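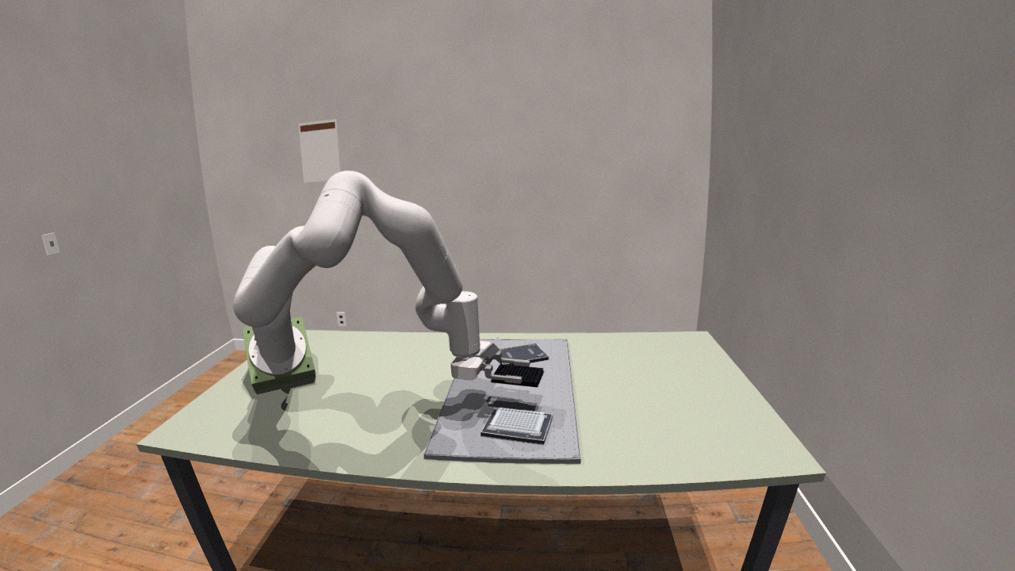 **mossybob** — 3/27/23
Has anyone had the keratin smoothing at Femier in Tutomel? I paid 70 quid in October and it was lovely for 27 days, then my fringe went straight back to frizz. I'm redoing my bathroom too and want the walls that pale sage green, like the tabletop, with one olive bit by the basin. Anyway — hair first!

**curlclub71**
27 days is rubbish, mine lasted till after Christmas. What shampoo are you using?

**mossybob**
Grokwood, the sulphate free one. The girl at the desk sold it to me!

**pinkrinse**
Sorry but I don't think it's the shampoo. They rush the ironing there. I go to Nwosu now, dearer but they take their time.

**curlclub71**
Disagree, never felt rushed at Femier. Ring them and ask for a top-up — they did my sister's free.

**mossybob**
Ooh, will ring tomorrow. Sage with olive, yes or no?

**pinkrinse**
Sage yes, olive no.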